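Notebook, bench 2, kitchen chores
December 2021

Picking up from the page with the coffee ring on it. The question Mayuree wrote at the top of the whiteboard back in August is still there: "Can it clear up after breakfast?" Short version for whoever reads this next: not breakfast, but parts of breakfast, and I'm much more cheerful about it than I was in August!

Moved over to the Poren grasp planner for this round. Minell is still on the old one, so don't compare the logs without checking which planner they came from (I did this for half an hour yesterday and got very excited about nothing). Table height offset is in the config under "bench2_new". Please leave it alone.

Chore list for the round: fruit into the colander, fruit onto the plate, mug and cup to one side, oven door. Fruit first, as it's the most forgiving.
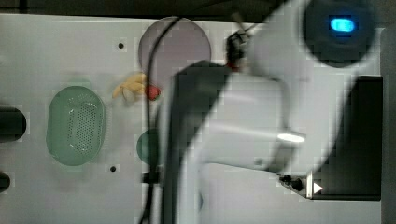 Arm over the table, colander and fruit to the left.

What I like about the new planner is how it approaches. The old one came down on everything as if it were a bolt in a tray. This one swings wide and then commits, and it's a pleasure to watch (Tiina came in to borrow the calipers and stayed for 20 minutes). Over the whole round we logged 472 grasp attempts, and 23 of those I've flagged for a second look. Most of the flagged ones are round things that roll on first touch. Strawberries are the worst. A person just follows a rolling strawberry with their fingers without thinking, and we have no decent way of doing that yet. Du Plessis thinks we can get it from the wrist view alone if we run the tracker faster. I'd like to try!

Then soft stuff. I'd been putting this off. Felt is odd because it gives a bit and then suddenly doesn't, and the force threshold that works for the mug is far too keen for it. Started low and crept up.
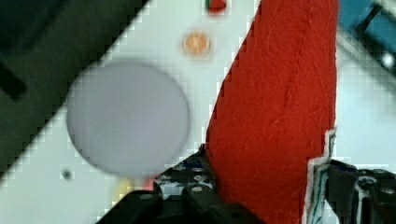 Tiina's point, and I think she's right, is that cloth and felt are where a household machine earns its keep. Plates you can put in a dishwasher. The heap of things on the chair, the oven mitt, the dishcloth that's half under something else, that's the daily work, and there's no machine for it. So I want a proper soft-goods session with its own thresholds, maybe its own finger pads. Zondeck has pads with a finer texture; ask for the grippy ones, the smooth ones were hopeless on the bench 1 arm.

Still a long way from a kitchen, mind you. We set the table, we light the table, we decide what's on it. My own counter has mail on it and a jar with no lid. But a year ago I'd have said a mug handle was beyond us, and now I hardly write the mug down.

Oven door is next, and it's the one I'm keenest on. Pulling a door is a different sort of job from picking something up: the hand has to follow the arc, and if the planner has the hinge in the wrong place it fights the door the whole way. Mayuree has a hinge estimate that updates as it pulls. 4 passes with the arm in slow mode before we let it run at normal speed, please.

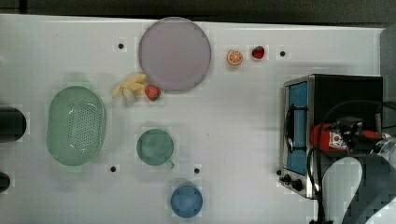 Layout with the toaster oven on the right, gripper above it.

To do:
- rerun flagged grasps with tracker at the faster rate
- felt thresholds into their own file, named so Minell can find it
- email Zondeck re pads
- Mayuree to merge hinge code
- new marker for the whiteboard, the blue one is dead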